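4.2 How people kept the small things in order

We had expected, going in, that the larger belongings in a house would give our households the most trouble, and we were quite wrong about that. Almost everyone who sat down with us in Clarkine or Sundum had a settled place for the big things, and could tell us where that place was without getting up from the table. It was the small things that set people talking, often for a good deal longer than we had planned for – the bits that come into a house one at a time and never quite belong to a room.

Of the 17 households in the study, 6 kept what we came to call a catch-all, meaning a single drawer, tub or shelf where anything without a home was put down for the time being. De Bruijn's term for this is "resting storage", and we have kept it here, although several people laughed kindly at the phrase when we tried it on them. One woman in Sundum said hers had been resting for 15 years and she saw no reason to wake it up.

What struck us was how well people knew the contents. Asked to name what was in the catch-all before opening it, most did very nicely, and the things they forgot were nearly always things that belonged to somebody else in the family. We take this up again in Section 5, where we look at who does the remembering in a shared home and whether the others notice.

Mixed storage has a poor name in the advice books, which favour one kind of thing to one container (the labelled tubs of the Plokard method are the best known version). Three of our households had tried that approach and let it go again within the year, usually around the time the labels stopped matching.
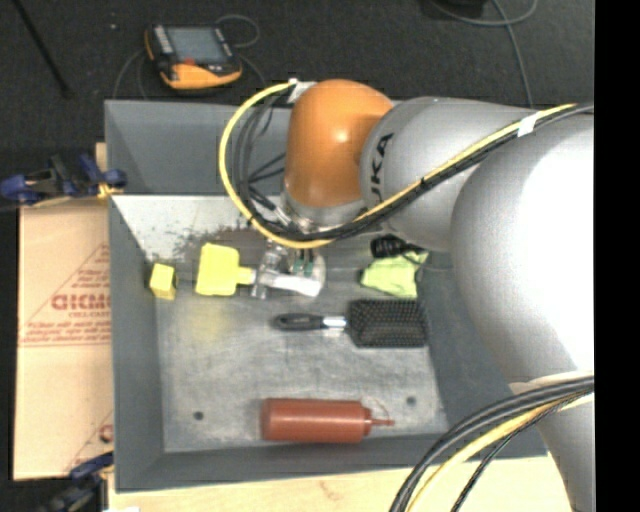
Figure 3. A small assortment of household items kept together in one grey bin.

They were not at all sorry about it, either. A mixed container asks very little of a tired person at the end of the day, and the cost only comes later, when something has to be found in a hurry. Several people had clearly weighed this up for themselves and were happy enough with the bargain. The households with young children were the least bothered of all, and we suspect – though our numbers are far too small to say so firmly – that they had simply grown used to looking for things.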